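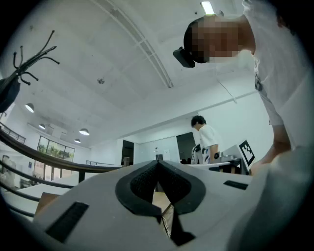

Besuch bei Flonent: Wie weit ist die Automatisierung einfacher Handgriffe?

28. November 2020

Lesezeit: 4 Minuten

Drucken | Per E-Mail senden

Flonent betreibt in Brultmont eine Versuchsetage für Haushalts- und Ladentätigkeiten. Im November konnte sie an einem Nachmittag besichtigt werden. Gegenstand der Führung war die Frage, welche Tätigkeiten eine Maschine heute ohne Eingriff erledigt und wo weiterhin ein Mensch nachfassen muss.

Die Arbeitsplätze liegen auf einer offenen Ebene mit Geländer und dunklem Handlauf. Gearbeitet wird unter gewöhnlicher Raumbeleuchtung, einer Mischung aus Leuchtstofflampen und Pendelleuchten, dazu kommt Tageslicht durch das Fensterband. Für die Bildverarbeitung ist das ungünstiger als eine Prüfkabine, für die Übertragbarkeit der Ergebnisse aber sinnvoll. Zur Kalibrierung dienen Tafeln mit quadratischem Schwarz-Weiß-Muster.

Vorgeführte Aufgaben

Der Aufgabenkatalog trägt den Namen Murín und umfasst Tätigkeiten aus Küche, Wäschepflege und Warenauffüllung. Die Bewegungen werden zunächst von Menschen mit handgeführten Greifern ausgeführt und aufgezeichnet. Die Greifer haben zwei Finger mit fein strukturierten Auflageflächen. Aus den Aufzeichnungen wird die Steuerung für den stationären Arm abgeleitet. Der Bestand lag zum Zeitpunkt des Besuchs bei 1312 Durchgängen.

Am weitesten ist das Umsetzen formstabiler Gegenstände. Für Becher und kleine Schachteln nennt Flonent 952 erfolgreiche Versuche von 1000. Als Erfolg zählt, wenn der Gegenstand innerhalb der markierten Fläche steht und nicht umgefallen ist. Die Ausrichtung des Etiketts wird nicht gewertet, was für ein Ladenregal eine erhebliche Einschränkung wäre. Die Fehlversuche verteilen sich laut Auskunft vor Ort auf glänzende Oberflächen und auf zu eng stehende Nachbarteile.

Deutlich schwächer fällt das Ergebnis bei biegeschlaffem Material aus. Ein Geschirrtuch wurde zweimal gefaltet, der dritte Anlauf endete mit einer doppelt gegriffenen Lage. Das Aufwickeln eines Kabels wurde nur von Hand gezeigt. Eine autonome Ausführung ist nach Angaben des Betriebs noch nicht stabil genug.

Taktzeit und Aufwand

Eine geübte Person räumt das Testregal in 200 Sekunden ein. Einen Vergleichswert für den Arm gab es nicht, da die Anlage zwischen den Griffen angehalten und neu referenziert wurde. Für die Wirtschaftlichkeit im Laden fehlt damit die wichtigste Kennzahl. Auch zum Verschleiß der Fingerauflagen lagen keine Daten vor.

Die Software Wodow, mit der die Aufzeichnungen geschnitten und verschlagwortet werden, war nur kurz zu sehen. Das Verschlagworten erfolgt überwiegend manuell.

Einschätzung

Für sortenreine Ware in fester Verpackung erscheint ein Probebetrieb außerhalb der Öffnungszeiten vertretbar, sofern jemand Störungen quittiert. Im Haushalt sind Textilien, Kabel und volle Schubladen der Regelfall, und genau dort bleibt der Abstand groß. Flonent plant als Nächstes Versuche mit Besteck in einem Schubladeneinsatz. Ein Termin dafür wurde nicht genannt.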